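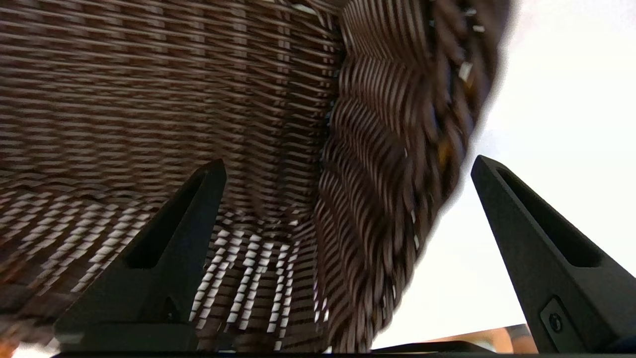 I have been thinking a good deal lately about borrowing, and about how little of it we do anymore. When I was growing up in Sugden you could not get through a week without somebody at the back door wanting an egg, or a ladder, or the big roasting pan my mother kept on top of the refrigerator. The pan came home with a few cookies in it, or a jar of something, and my mother would complain that she had nowhere to put the jar. She loved it, of course.

This February I needed a carpet steamer for one afternoon. I have lived on my street for 11 years and I know most of the people on it by their first names, and still my first thought was to go online and buy one. It was 171 dollars. I had it in the cart! Then my neighbor Akua Appiah happened to be out scraping her windshield, and I asked her, feeling as shy as a boy at a dance, and she had one in the hall closet and seemed pleased to be asked. We ended up talking for 30 minutes in the cold - mostly about her sister's wedding - and I went home with the steamer and a bag of lemons.

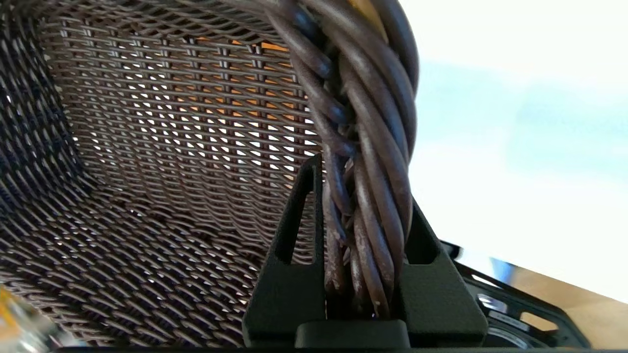 Dark weave with the light coming through.

Now, I understand why people hesitate. Things get broken, or they go out the door and don't come back, and then there is a coolness over the fence that can last for years. I once lent a good set of socket wrenches to a man who moved to Pindonel with them, and I still think about those wrenches. But I would lend them again, I believe, or at least I would lend the second-best set.

What I would like to see is more asking. Lending is the easy half, and most of us are glad to do it. Asking means admitting you don't have a thing, and we have gotten awfully proud about that. So ask somebody for a cake pan this week. Take your time bringing it back, and put something in it when you do.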